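Category: Standards and Practice | Robotics

Writing rules for an arm that pushes things
October 8, 2018
By Ní Chonaill

The laboratory at Iltenlow has a set of working rules for its tabletop manipulation cell, and the engineer who maintains them would like them to be shorter. The current version has 34 clauses. The first, issued in April, had 60, and was dropped when it became clear that operators were reading the opening page and guessing the rest.

"A rule that is not read has no effect on the risk," the engineer said. "We removed anything that repeated the manual for the arm. We kept what is particular to this table and this task."

The task is pushing. An arm fitted with a plain rod moves small plastic blocks across a board, following instructions typed or spoken by an operator. There is no gripper to specify, so the rules say nothing about grip force or dropped parts. They say a good deal about height. The rod must travel close enough to the board to meet a block on its side, and must never bear on the wood.

"Most of our early stops were the tip touching the surface," the engineer said. "The controller saw a force it did not expect and halted, as it should. The wrong response was to raise the force limit. We wrote a clause saying that the limit is not to be changed to clear a stop."

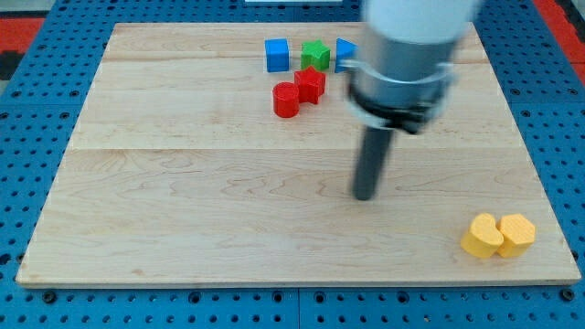

The clause on clearance is set out in two parts. The first gives the working height, which is checked with a gauge at the start of each shift and after any change of tool. The second deals with the board itself. A wooden surface can move with humidity, and a height set at one corner may be wrong at another. The check is therefore made at all four corners and at the middle, and the worst reading is the one entered in the log.

Asked whether this was excessive for toy-sized blocks, the engineer disagreed. "The size of the block has nothing to do with it. The arm is the same arm whatever it is pushing."

The software, Wemov, keeps its own record of each run. Between the April issue and the end of September it logged 819 runs, of which 643 finished without an operator stepping in. The engineer is cautious about the second figure. A run counts as finished if the operator presses the end key, and the early rules did not define when that key should be pressed. Some operators ended a run when the named block reached its target. Others waited until the arm had returned to its rest position. The present rules require the second.

The same problem of definition affected the instructions given to the arm. "Put the star by the cube" is adequate between two people at a table, but it fails as a test instruction where there is more than one star. The rules now require colour and shape together, and a stated target such as a corner or another block. Words such as "near" may be used, but the distance that satisfies them must be recorded before the run begins.

On access, the rules are strict. Blocks are reset by hand only with the arm in a monitored stop, and reaching in while it is moving slowly is not permitted. The engineer said this was the clause most often argued over.

"People say that it costs them time, and it does. Our assessment assumes no hand on the board while the drives are live. If someone wants to change the practice, they have to redo the assessment first."

A sister group at Clolton has adopted the document with two changes. It has added a clause on clamps and brackets fitted at the wrist, which must be included in the collision model, and has taken out the shift log in favour of an electronic form. The engineer supports the first change and intends to copy it. On the second there is no agreement yet. Paper can be read at the cell when the network is down, and the engineer wants that kept until the form can be opened offline.

The next revision will cover tool changes. At present the rules say only that the height check must be repeated. They do not say who may fit a tool, or what torque is to be used on the clamp screws.

Last updated: October 2018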